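3.2 Collecte des démonstrations

Le corpus Mornis rassemble 539 démonstrations téléopérées. Chacune réunit les flux des caméras embarquées aux poignets, celui d'une caméra fixe qui couvre le plan de travail, et les positions articulaires des deux bras. Nous avons voulu, dès le départ, donner une large place au textile. C'est un choix exigeant, et c'est aussi ce qui rend ces données si passionnantes à étudier : un tissu épais n'offre presque jamais deux fois la même prise, et la moindre différence de tension modifie la forme que verra la politique à l'instant suivant.

Les coins constituent notre premier point d'intérêt. Une fois le coin saisi, la bordure cousue fournit deux lignes bien contrastées qui convergent vers les doigts, même quand le poil brouille la texture (figure 4). Les annotateurs s'en servent pour marquer le point de prise, et nous espérons que le réseau apprendra à en faire autant !

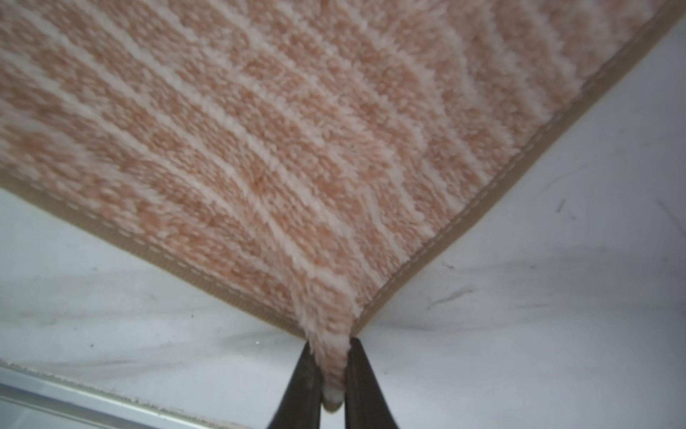 Figure 4. Prise d'un coin, vue de poignet. Les deux bords gansés se rejoignent au-dessus des doigts de la pince.

Les consignes données aux opérateurs tiennent sur une page. Shiela Abella, qui a rédigé la première version en décembre, tenait à ce qu'elles décrivent un but et laissent le geste libre. Deux opérateurs expérimentés abordent donc le même objet de manières très différentes - et cette diversité est précieuse, car elle expose le modèle à plusieurs stratégies valables pour un même état initial. Seules les hésitations de plus de 2 secondes sont signalées dans les métadonnées, sans être coupées.
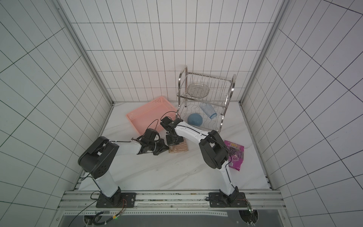

La disposition des objets obéit à la même logique. Vaisselle, emballages souples et contenants ajourés partagent l'espace avec l'objet à manipuler, y compris lorsque la tâche ne les concerne pas. Nous avons constaté, dans une étude préalable menée avec l'outil Undano, qu'une politique entraînée sur un plan dégagé se laissait facilement distraire par un sachet brillant. Styliani Gkikas a proposé de conserver ces éléments dans 175 démonstrations et d'en faire un sous-ensemble d'évaluation distinct, que nous désignons par Todlow dans la suite.

Restent les occultations. Quand le tissu se replie sur lui-même, une caméra de poignet peut n'en montrer que quelques épaisseurs superposées, et la ganse devient alors l'indice le plus fiable pour suivre le contour (figure 5). Ces séquences sont de loin nos préférées : elles obligent à combiner les vues, et c'est là que l'encodeur multivue présenté en section 4 prend tout son sens.

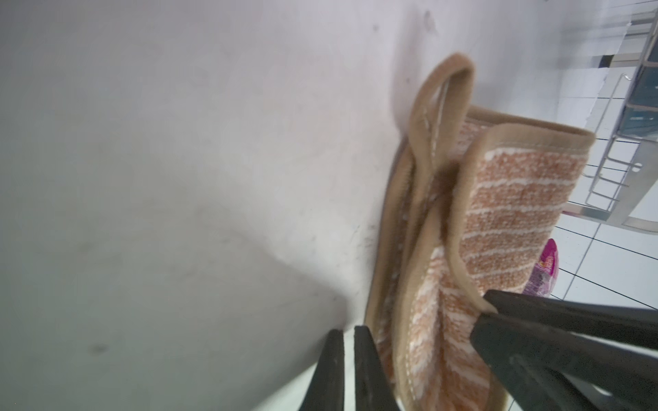 Figure 5. Textile rayé replié, vue de poignet. La ganse beige suit les bords et forme une boucle dans la partie haute.

Les séquences dont le point de prise reste ambigu pour les deux annotateurs sont conservées avec une étiquette dédiée et exclues du calcul de la perte de localisation.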